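**Pasham Residential Trust**
**Notice to Residents Regarding the Shared Kitchen, Second Floor**

Nov 24, 2021

The Trust writes to all residents of the Fostitz Building concerning the matter of the soup.

It has been established that on a night in January a pot of soup was left on the rear burner of the shared kitchen, covered, with a low flame beneath it. No resident claimed it. The night porter turned off the flame at the end of his rounds and entered the pot in the log as item 169, between an umbrella and a child's mitten. When the day porter came on duty, the flame was lit again and the level of the soup had not fallen, although four bowls were drying on the rack.

The Trust's rules on unattended cooking are plain. Food left on a burner is to be removed, labeled and held for one day, after which it is thrown away. The soup was removed, labeled and held. It was thrown away in the presence of the building manager, who signed for it. The following evening there was soup on the rear burner.

The manager, who had served the Trust for many years and had no history of complaint, wrote in her report that it was barley with a little lemon, and that she had not intended to taste it. She asked that the second sentence be left out of the record. The Trust regrets that it was not.

In the spring the firm of Flistetti was engaged to inspect the gas line. The inspectors found no fault in the line, the valve or the burner. Their invoice included a charge for labor and, on a separate sheet, a credit for two lunches. The Trust has no agreement with Flistetti regarding lunch and has written to say so. The reply thanked the Trust for its hospitality and asked what was in it besides the barley.

Residents were then invited to submit statements. Those living in Apartments 170 through 192 did so in full. The statements do not agree. Apartment 170 held that the soup was lentil, and that it was the lentil soup served at a railroad hotel which closed before the building was put up. Apartment 181 described a clear broth with dumplings and declined to say more. Apartment 192 reported that there was no soup at all, only the smell of it, and that the smell came under the door most strongly on evenings when the tenant had not spoken to anyone. The Trust does not consider a smell to be a violation of the lease.

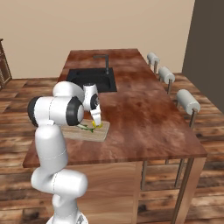
Apartment 184 added, in a note pushed under the office door, that if the Trust wanted so badly to know who was making it, the Trust might come up some evening and sit down. The note was unsigned, but the tenant had written the apartment number on the back, perhaps out of habit.

The note was placed on the agenda. After discussion, it was resolved that one officer would attend, in a supervisory capacity, and would remain until the source of the soup had been identified.

The officer arrived at six o'clock with a folding chair, a flashlight and a copy of the rules. Residents came in one at a time. Some brought bread. A spoon was set in front of the officer, who moved it to one side and later moved it back. Her report covers the first hour in detail and the second hour in three lines. The third hour is blank, except for a mark on the page that has since been identified as broth.

She did not identify the source. She did state, when asked, that it was her grandmother's, from the house at Ó Néill, with the carrots cut too large – and that she had been wrong for a long time to say they were too large.

The Trust has considered the report with care and now gives notice as follows.

1. The rear burner on the second floor is reserved until further notice.
2. Bowls are to be washed and returned to the rack by ten o'clock.
3. Residents are asked not to lift the lid before six. Several have done so and found the pot empty.
4. Item 169 is closed. The umbrella and the mitten may be claimed at the office.

The officer's folding chair remains in the kitchen. She has asked that it be left where it is, and has requested a second one, for the night porter.

Office of the Trust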